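4. Dressing the Prenora table loom

Before you begin, read section 3 again. You skimmed it. Everyone's warp suffers for it later.

4.1 Wind a warp of 138 ends on the Eklund warping frame. Tie the cross in a color you can't lose against the yarn.

4.2 Chain the warp off the frame, leaving the last 50 cm unchained. 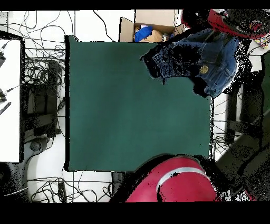

4.3 Spread the ends in the raddle and wind on with firm, even tension. Lay a paper strip between layers as you go. Old wrapping paper works, though the festive kind has been known to shed glitter into merino well past November.

Note: Warps wound before Jan 1, 2020 on the older Kondby frame come up short. Measure first, mourn second.

4.4 Thread the heddles from right to left, following the draft. Check every group before moving on to the next.

CAUTION: Lock both shafts before threading. An unlocked shaft drops without warning and has no respect for knuckles.

4.5 Sley the reed, 2 ends per dent, and tie on to the front rod with half bows — full knots are for people who never make mistakes.

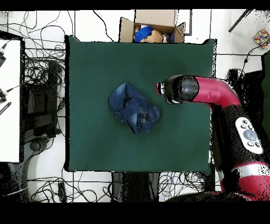 Blue jeans on the green mat, gripper to the right.

4.6 Weave a short header in scrap yarn. If a gap shows, go back to 4.4. Spare heddles are Flivside part 759.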